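The Left Pad

The gripper came back from Eynon in May with a note taped to it: closes crooked. Duván read the note twice and put the thing on the bench under the lamp.

He had set up the first Cullel unit himself and still kept the settings in a notebook. Pads square, pivots snug, strap tight enough that the housing didn't rock. He backed off the left pivot screw, worked the arm by hand and felt it catch near the end of its travel. Grit, most likely. He cleaned it out with a brush and a bit of rag.

"Did you check the other side?" Arwel asked from the doorway.

"Not yet."

"Check the other side."

The right one was fine. Duván put a drop of oil on both anyway, did the screws up in small turns and squared the pads by eye, then with the gauge. It took him until 3 in the afternoon. Arwel made tea and didn't drink his.

"Where do you want to try it?" Arwel said.

"Kitchen. Rubbish off the table."
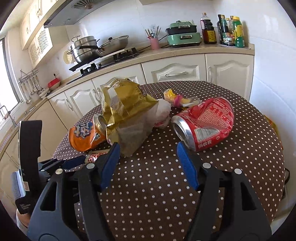
Arwel Gwynne
Workshop hand and writer of short stories

Duván held it over the polka dots with the fingers open. The blue pads sat ready now, one by the gold snack bag and the other pointing at the red can. He didn't close them straight away.

"Go on," Arwel said.

"Which one first?"

"The can. It's been flattened once, it won't mind."

Duván moved his wrist a little to the right — slowly, the way he'd been taught — and began to squeeze.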